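Chapter 7
Rules of Practice for Robots in Furnished Rooms

7.1 Scope

Chapters 5 and 6 dealt with fenced cells, where the floor is flat, the load is known and the operator stands outside a gate. None of these conditions holds in a living room. Surfaces may be transparent, loads may shift, and the floor may change from hard to soft within one step. This chapter sets out the working rules for legged robots with two arms that handle household goods.

The rules are drawn mainly from the Konitz Code, a site code first written for the Madton trial apartments and since revised 3 times. The code has 38 clauses. Those that apply to tableware are grouped under the heading "Placing and Lifting" and are treated first.

7.2 Glass surfaces

A glass tabletop is a hard case for both sensing and contact. Depth sensors may return the floor, or the base of the table, in place of the top. The code therefore requires that the height of a glass surface be confirmed by a second method before any object is set on it. It also requires that a plate carrying loose food be kept low over the surface, and that the free hand stay clear of the glass while the other hand is loaded.
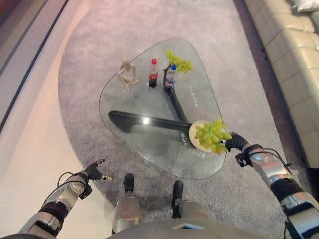

Christos Kokkinos objects that the free-hand clause is too strict. In his view a second hand held well away from the table cannot steady a plate that starts to tip, and the clause should set a maximum distance as well as a minimum. The Pament guide takes his side on this point - it allows the free hand to come under the plate once the grip force drops below a set limit. Section 7.5 compares the two texts.

7.3 Standing position

The feet are to be placed before the arm is extended, and are not to be moved while a load is over glass. On carpet, the robot must hold still for a settling period of 60 seconds after the first approach of each session. Later approaches on the same carpet are exempt.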